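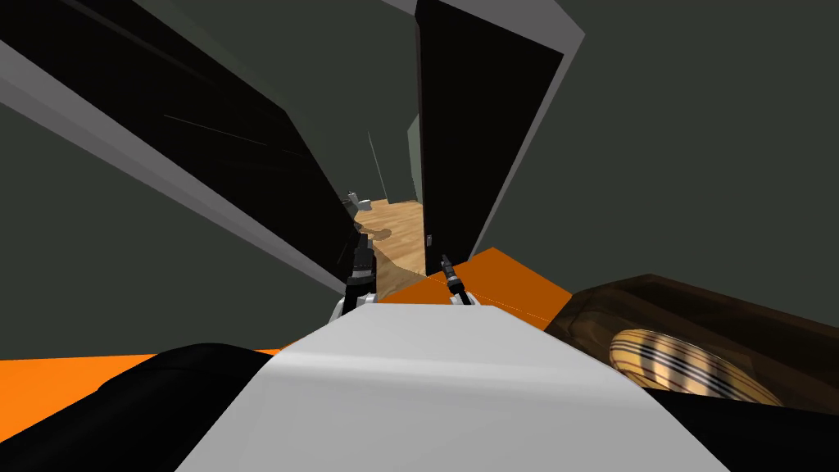 Between two black panels in a rendered room, with wood flooring beyond.

Clolline Room Planner review
By Petro Onyshchenko

I have been planning a small bedroom and the hallway outside it since December, and I used Clolline for most of the work. It is a desktop program for laying out rooms and furniture at home. You draw the walls, add doors and windows, drop in furniture and then look at the result in 3D. It does the first part very well and the last part fairly well. The furniture library needs work.

Drawing walls

You click once for each corner and type the length of the wall as you go. If you don't type anything, the wall snaps to the nearest inch. Our bedroom has one corner that isn't square, and Clolline let me enter two diagonals and worked out the angle from them. Byun, the planner I used before this, wanted the angle in degrees, so I had to borrow a tool to measure it.

Wall thickness is set for the whole floor at the start and can be changed one wall at a time later. Change it early. I changed mine after placing the doors, and two of them jumped to the wrong side of the wall.

Doors and clearances

This was the part I cared about most. The bedroom door opens toward the closet, and the closet doors open toward the bedroom door. Clolline draws the swing of every door on the floor plan and turns the line red where two swings cross. You can also open each door to any angle in the 3D view and leave it there while you move around.

I tried hinged doors, then a folding pair, then sliding ones. Sliding doors won on the plan. They cost more, and you only ever get at half the closet, but the bed can stay on the long wall.

The furniture library

There are 2,000 items according to the welcome page. A lot of them are the same chair in a different color. Beds and bookcases are well covered. Closets are thin, and the only brand I recognized was Brandura, with one line of tall cabinets. Every item can be resized by typing new numbers, but handles and shelves stretch along with everything else, so a wide dresser ends up with very wide knobs.

Search is poor. "Closet" and "wardrobe" give different results, and "nightstand" gave me nothing until I tried "bedside."

3D view

You move with the arrow keys and look around with the mouse. Floors look good, walls a bit flat. In tight spots the view tilts more than I want it to, and I often had to press Home and start again from the doorway. Lighting can be set by time of day. I left it at 4 p.m.

Saving and printing

The free version holds one project and up to 100 items. The paid version raises that to 1,000 items and adds printing to scale – worth having if you plan to hand the drawing to a carpenter. I took mine to the workshop at Wornau on a Saturday and they could read every measurement without calling me back.

Files save quickly. There is no autosave in the free version, and I lost one evening's work that way.

Good: wall drawing, door swings, scaled prints
Bad: search, stretched handles, no autosave unless you pay
Would I use it again: yes, for the kitchen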